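Paper, pencil and page turns: in the music library at Jarkton

The library of the Jarkton Chamber Orchestra occupies a long room below the rehearsal hall. It holds roughly 400 sets of parts, in grey card boxes shelved by composer and then by publisher, and it is run by a single librarian, who asked to be identified by job title only. We met there on a Monday, in the gap between one project going back into its boxes and the next coming out of them.

The librarian trained as a double bass player and moved to the library after several seasons of freelance work in which, by this account, the condition of the parts had more effect on the quality of a first rehearsal than anything else under the orchestra's control. "You can lose half an hour to a missing rehearsal letter," the librarian said. "If the score has letter K at the double bar and the second violins have it after the upbeat, the conductor says K, and you have people starting in different places. It then gets discussed. The discussion is what costs you."

The work on any programme begins with establishing which edition will be used. For most of the standard repertoire there are at least two in circulation, and they don't agree with each other. An older set will often carry slurs and dynamics added by an editor without any indication that they were added. A newer critical edition will show such things in brackets or smaller type, and will have a report at the back of the score explaining the sources. The parts themselves do not carry the report, so a player looking at a bracketed hairpin has no way of knowing what the bracket stands for unless someone has told them.

"I put a note in the front of the section leader's copy," the librarian said. "One side of paper. It says which sources the editor used, and what the brackets mean, and where we have decided to ignore them. Most leaders read it. The conductors have usually read the report already, or they have a strong view that predates it."

Once the edition is settled, the bowings are marked. The leader marks a master copy of the first violin part, which goes to the other string principals in order, each of whom matches it where the lines move together and makes a separate decision where they don't. The library then copies the markings into every desk's part by hand. The orchestra allows 12 weeks for the whole sequence, counted back from the first rehearsal, though the librarian said that the real margin is smaller. A principal who is away on tour can hold up everybody further along. The violas and cellos cannot be finished until the seconds are, and the basses wait for the cellos.

All of it is done in soft pencil. Ink is not permitted, and coloured pencil is discouraged because it does not rub out cleanly and disappears under some kinds of stage lighting. The library stocks one grade, and the same eraser is issued to every stand. Harder pencils score the paper, so that the old marking can still be felt and partly read after it has been removed. In hired sets, the librarian said, there are pages where three generations of bowings can be made out, each contradicting the last.

Hired material is a separate category of work. Much of the music written within the copyright term is not for sale, and the sets come from the publisher or its agent for a fixed period, with a charge based on the number of performances. The Mirnach hire library supplies most of what Jarkton needs in the newer repertoire. A set arrives with a checklist, and the first job is to confirm that what is on the checklist is in the parcel. Then each part is opened and turned through, page by page, for tears, missing leaves and cuts marked by the previous borrower. The last of these is the most common fault. A cut that has been pencilled in for a ballet run and not erased may be taken at face value by one desk and not by the next.

The orchestra's policy is to erase everything before re-marking. Not all the players agree with it. 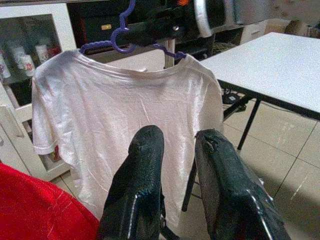

Another view, put in writing to the library after the last season and shown to us with permission, was that total erasure throws away useful information: fingerings in an awkward passage, a warning before a sudden change of key, the name of the instrument to listen for after a long rest. The letter proposed that only bowings and cuts be removed, and that cues be left to the judgement of whoever has the part on the stand.

The librarian has kept the letter and accepts part of the argument. "Cues, yes. If a previous second bassoon has written in the oboe line before an entry, it would be foolish to take it out, provided it's right. I check it against the score and leave it. Fingerings I take out, as hands are different. And the pairs of spectacles have to go." The reference is to the small drawing that string and wind players use to mean 'look up' or 'take care'. In heavily used parts it can appear above almost every line, by which point it no longer warns of anything.

Page turns take up more time than any other single matter. In string sections the inside player turns while the outside player continues, so a bad turn costs half the section's sound for about a bar. In wind parts there is one player to a part, and a bad turn costs the entry. A publisher with good practice will leave part of a page blank so that the turn falls in a rest. A publisher working quickly, or one whose software has laid out the part without later correction, will not.

There are several remedies. The simplest is a photocopied flap, taped to the outer edge of the right-hand page, which carries the next few systems and folds inwards when not in use. The second is to recopy the page at a slightly smaller size so that the break moves. The third is to give the player a loose sheet to stand beside the part. The librarian dislikes loose sheets and will go to some length to avoid them, particularly for the Plellton residency, where the orchestra plays in a covered courtyard and there is usually a draught from the river side. "We use flaps at Plellton, and we use archival paper tape on the hinge, on the back. Ordinary clear tape goes brown, and it pulls the surface off the paper when you want it removed. Any hire library will charge you for that, and they're right to."

Permission is needed before copying pages from a hired set, even for a turn. It is normally granted on request, on the understanding that the copies are destroyed or sent back with the parts.

Paper weight matters as well. Sheets that are too light become transparent under a stand lamp, so that the reverse side shows through, and they will not stay flat. Sheets that are too heavy make a noise when turned, which is audible on a recording. The library prints its own material on a cream stock that sits between the two, on a format slightly larger than ordinary office paper, and binds it with a single fold and stitched spine. Comb and wire bindings are avoided because the rings catch. The recordings made at the Frade studios are the strictest test. The microphones over the strings stand close, and a turn that would pass unnoticed in a concert has to be edited out or the take repeated.

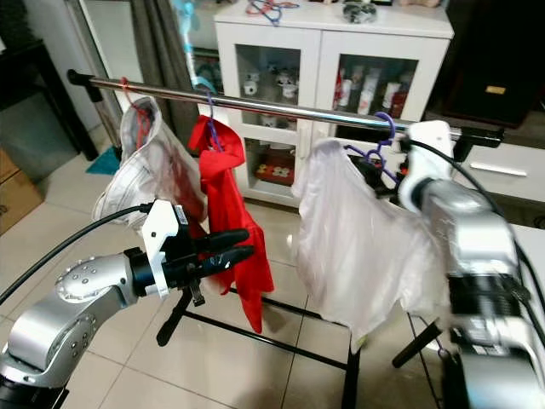
For those sessions the library prepares a second set of turns, in which consecutive pages are laid out flat across a wide stand so that no page needs to be moved within a take. It depends on the producer supplying a plan of where the takes are likely to begin and end, and the plan tends to change on the day. The librarian attends throughout, with the spare copies sorted by movement and a list of which desks have which layout.

We asked about tablets, which a number of chamber groups now use with a foot pedal. Jarkton ran a trial with four desks of strings over one project. The turns were silent and the markings could be sent to all the desks at once, which removed several days of copying. Against that, the screen showed a smaller page than the printed part, both players at a desk had to read from it at a distance, and the pedal was pressed by accident more than once in performance. Two of the hire agreements in force at the time did not permit scanning in any case.

"I have nothing against them," the librarian said. "For a quartet, where each person has their own, I would probably recommend it. For a desk of two people reading one screen the type is simply too small. When someone makes a larger one that doesn't block the sightline to the conductor, I'll ask for another trial."

The orchestra has since adopted an intermediate arrangement. Marked parts are scanned after each project, where the rights allow, and the scans are made available to players for practice at home. The printed part is put on the stand for the first rehearsal and stays there until the last concert. Players who take a part away must sign for it, and the sheet on the library door is checked at the end of the day.

New commissions follow a different timetable. The contract states when the composer must deliver the score and, separately, when the finished parts are due. Between the two comes extraction, in which each line is separated from the score and laid out for reading, and then proofreading, which the librarian prefers to do against the composer's file with a second reader. Typical errors are transposing instruments left at concert pitch, mutes that are put on and never taken off, and a change from pizzicato back to bow that exists in the score but has dropped out of the part. Multi-bar rests are counted by hand. The notation software counts them correctly, but only if nobody has inserted a hidden bar to make the spacing work.

Corrections made in rehearsal are entered on an errata list, which goes to the composer and the publisher after the first performance. Whether they are incorporated before the next hire is outside the library's control. The librarian has had a set come back after several years with every error on the list intact, and has added a copy of the list to each part in the set, fixed inside the front cover with the same paper tape.

On the afternoon of our visit the table was given over to the returns for Mirnach. Each part is rubbed out, brushed, counted against the checklist and packed flat between boards, strings at the bottom. The harp part was missing. It was found before we left, folded into the back of the celesta.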